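3.2 Cell layout and cable dressing

The picking cell at Stavdale is built from one industrial arm, one metal bin, and a wooden surround. Parts are placed in the bin by hand at the start of each session and are not sorted. The arm works from one side and reaches over the bin wall, so the wrist can hang over the middle of the bin with the fingers pointing at the floor. The bin is held to the wood with bar clamps. We chose clamps over bolts to keep the bin easy to remove for cleaning, and its position is checked again each time it goes back.

The gripper cabling runs outside the arm. An early version had the bundle tied close to the wrist joint, and the outer jacket wore through after 500 cycles. In the present setup the yellow cable is left in a wide loop at the orange joint and tied again farther back along the link (Figure 4). The loop gives the wrist room to turn — the tie keeps the slack from sliding toward the fingers.
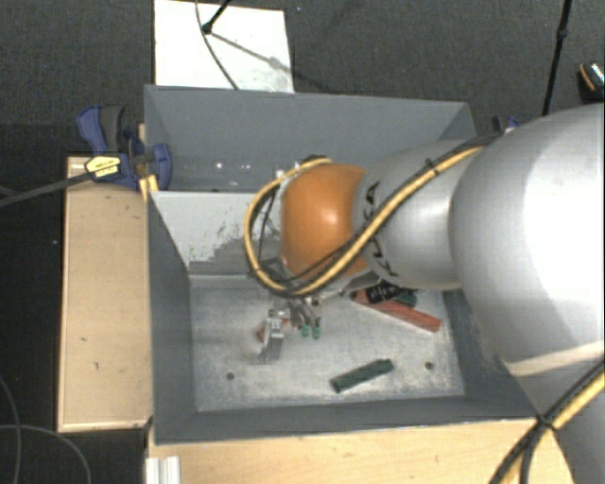 Figure 4. Arm, gripper and bin at Stavdale, with the cable loop at the wrist.

3.3 Routine upkeep

The cell was stopped for inspection after every 60 cycles. The operator looked at the ties, pressed each connector by hand, and moved the wrist slowly through its full range with the loop in view. A tie that had shifted was cut off and replaced, never pulled tighter. The clamps were then checked for play and the bin floor was wiped.

Over the trial the arm made 3216 picks, of which 2969 ended with the part released at the correct place. Wear on the bin paint was recorded but not repaired, as it had no effect on the gripper. It did change how the Griltolell part finder read bare patches, and its threshold was reset in June. The cable with the new dressing was still in use when the trial closed.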